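Notes on the toy set "Wasau", kept by Lies Van Leeuwen. Last edited 16/06/2018.

# Wasau: small toys and baskets

Wasau is the small-toy part of the Wullis household objects list. It covers soft toys, play dishes, and the baskets they get put away in. Furniture is in a separate list called Wei.

## What is in the set

- 20 baskets and bins, woven and plain
- Plush animals, none longer than a hand
- Play cups and other tea-set pieces

Each item has a four-digit number and a short name. The names are written the way a person at home would say them, so "tiger" and not "plush, feline, striped".

## Putting toys away

The put-away entries all use a white table with rounded corners. The basket goes on the table lengthwise and the toys go in one at a time, in any order. Toys may lean on each other. They don't have to stand up or face the same way.

Entry 2319 uses the long brown wicker basket with the cut-out handle hole. The pink cup with the white rim is near the front, the striped tiger is to its right, and the spotted black-and-white plush is in the middle. The black plush with the white face is tucked in by the tiger.

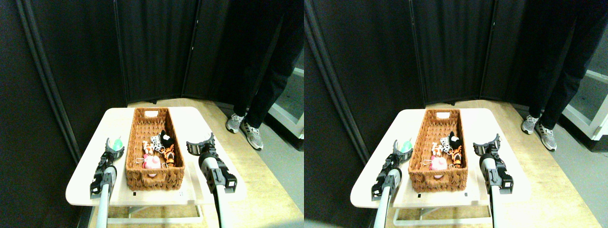
## Columns in the list

| Column | Meaning |
|---|---|
| `item` | four-digit number |
| `name` | everyday name |
| `kind` | plush, dish, or basket |
| `color` | main color first, then any second color |
| `holds` | baskets only: small, medium, or long |

Leave `holds` blank for toys. Striped and spotted toys get both colors, joined with a hyphen.

## Known problems

- Version 9 had two baskets under the same number. Fixed in version 19.
- "Cup" and "mug" are both used for the play dishes. Search for both.
- Some plush items have no animal name. They are listed by color only.

## Changes

New items are added in October. Send corrections to Lies at the Wernomau office, with the item number in the subject line.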